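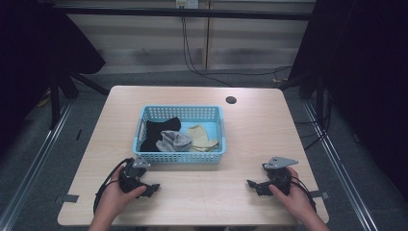 Bianca Cârstea wants to know if the Mevanel supper is worth the ticket price, and if you can really show up in sneakers. She left that under my last post, and since three more of you emailed me pretty much the same thing, I'm giving it a whole post.

Short answer: yes, and yes, but bring a sweater.

Longer answer! Mevanel, for anyone new, is the long-table supper that takes over the old glassworks at the end of August. One table (well, one table that turns a corner), 226 seats, everyone eating the same thing at the same time. I'd been hearing about it for years and always left it too late. This time I set an alarm for 9 in the morning when tickets went up, and I still had to refresh the page with my heart in my mouth.

We were seated down the far end, right by the loading doors, so there was a breeze all night – lovely at first, chilly by dessert. I had on a linen dress and regretted it. The man across from me was in a full velvet jacket and the girl next to him was in running shoes, so Bianca, you'll be fine.

OK, the food. It was cooked by the people from Mihăilă, and if you've eaten at their place on the hill you know they don't do small plates. First came bread with smoked eggplant, then a sour soup with so much lovage in it that I could smell it on my sleeves the next morning. Then five kinds of pickles, all at once, in big bowls you had to pass along. I'm a watermelon rind person now. I wasn't before.

The main was lamb, slow and falling apart, with polenta. My husband thought the polenta was too loose and said so more than once. I thought it was perfect and ate the rest of his. Vegetarians got stuffed cabbage with mushrooms, and it looked so good that I leaned over and asked a stranger for a bite (she said yes, thank you, stranger).

Drinks are where I'd grumble a bit. Your ticket gets you two glasses, and after that you line up at the Zitance bar, and the line was LONG. I missed most of the speech and nearly missed the cheese. Their plum spritz is very good, but I wouldn't stand there for it again. Get a carafe for the table when you sit down – the servers will bring one if you ask early, only it isn't written anywhere on the menu.

Dessert was a warm cheese doughnut with sour cream and cherry jam. No notes.

Getting there: don't drive. Parking on Cirach Street was full before we even turned the corner, and we ended up walking the last stretch along the canal with everyone else in their nice shoes. The tram home was packed but cheerful, with somebody singing near the back.

Beryl Naylor, I haven't forgotten you asked for the soup. I've tried it once at home and it came out far too sour, so I'm having another go with half the vinegar before I post anything.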